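Notebook, employer register for Storine – entry of 29th November

Continued from the last entry. The matching of the two lists is still the main job.

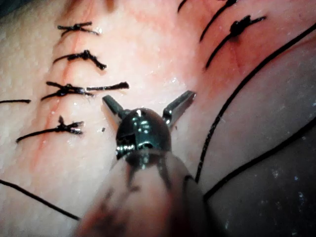 I started again with the list from the town and the list we made ourselves from the business directory. The town's list has 753 employers. Ours is longer, but I do not trust it yet, as many small firms are in it twice under different spellings. I sorted both by street address instead of by name, and this works much better than what I did in the last entry. Names change, addresses change less often.

Rule I used today: same street and number, same kind of business, name similar in the first word = same employer. If only the address matches, I put it in the "look again" sheet. The old dairy building is a problem for this rule, as every tenant there has the same street number and half of them write "services" as their kind of business. I did those by hand.

Trulero
They are the biggest private employer in the region and they make the most trouble. In the town's list they are one line, with all jobs counted in Storine. In our list they are three lines: the main plant, the warehouse, and an office in Tranlow. The office in Tranlow should not count for Storine at all, but the town has always included it. If we take it out, our total will be lower than the number that was printed in the March bulletin, and people will ask why the town has lost jobs. It has not lost any. I think we must take it out and put a note under the table. I wrote a first version of the note:

"Jobs are counted at the place where the work is done. Earlier tables counted all jobs of a company at its main address."

Please improve my English in this if it sounds strange. I want it short, so it fits under the table without making the type smaller.

Another thing with Trulero: the agency workers. The warehouse uses many of them before the holidays and few in spring. The agency reports them at its own address, the plant does not report them. So in one version they are counted in the wrong place and in another version they are counted nowhere. I have not decided anything. For today I left them with the agency and colored the cell yellow.

Hồ
The bakery, the noodle kitchen and the delivery business called Hồ are one company. I was sure they were three separate ones until I compared the phone numbers. The directory writes the name as Ho, the town's list writes it as Hò, and in one place the file shows a question mark where the last letter should be. I corrected it everywhere to Hồ. Somebody opened the file with the wrong encoding at some time and saved it, so please open it only through import and choose UTF-8. Do not double-click on it. After a double-click everything looks fine in the first columns and you see the damage only further down.

With the three parts together, Hồ moves up to the second size class. It is now bigger than the printing shop, which is in every brochure of the town as an "important employer." I find this interesting. The brochure names mostly the companies which were important when the first brochure was made.

Size classes
I changed the classes again, sorry. We had 6 classes before and two of them were almost empty. I joined the two largest. The old version is kept on the second tab, named "classes old." The charts still read from the old tab, so they are wrong at this moment. Do not copy them into anything.

Hospital and schools
Both are clear. The hospital sent its numbers by department and the sum agrees with its own total, which I checked by adding it all again. The schools count part-time teachers as full persons. For the others we asked for full persons also, so it is consistent, but for later comparison with the state figures it would be better to have hours too. I sent a message to the school office. No answer yet.

Total
With everything as it is now, and with the agency workers left where they are, the eastern part of the town (the plant, the warehouse, the hospital and the shops along the old canal) has a little over half of all the jobs. I wrote 4,000 in the draft text for this part. That is the rounded figure and it should be called rounded in the text. The exact sum is in the sheet and will still move when Tranlow is taken out properly.

I tried also to calculate how much the region depends on its largest employer. If Trulero is counted with the office, the share looks frightening. Without the office it is lower, but it is still the first thing a reader will see. In the meeting it was said that Storine has a "mixed economy." By number of employers this is true. By number of jobs I would say it more carefully. Health and education together are nearly as large as manufacturing, tourism is small and very seasonal, and IT is mostly people who work alone from home and whom our method does not find well. I do not have a good idea for how to find them. The directory has almost none of them, the town has those who registered, and the rest is guessing.

Mistakes of today
– Deleted the column with the source of each line. Got it back from yesterday's copy, but the changes from this morning had to be typed again.
– Counted the bus depot twice. It has an entrance on both streets.
– Used the comma as decimal sign in the hours column, as I do at home. The sheet read these as text and left them out of the sum. Corrected. I have looked in the other columns also and found no more.

Still open
– Agency workers, where to count them. I need a second opinion.
– The "look again" sheet. The tenants of the old dairy building are done, the rest is not started.
– Charts to be connected to the new classes.
– Call the printing shop. The number they gave is the same as last year and the year before, and I suspect it was simply copied.
– Hours from the school office.

File is saved as version 2 in the shared folder. Version 1 is locked, please leave it so.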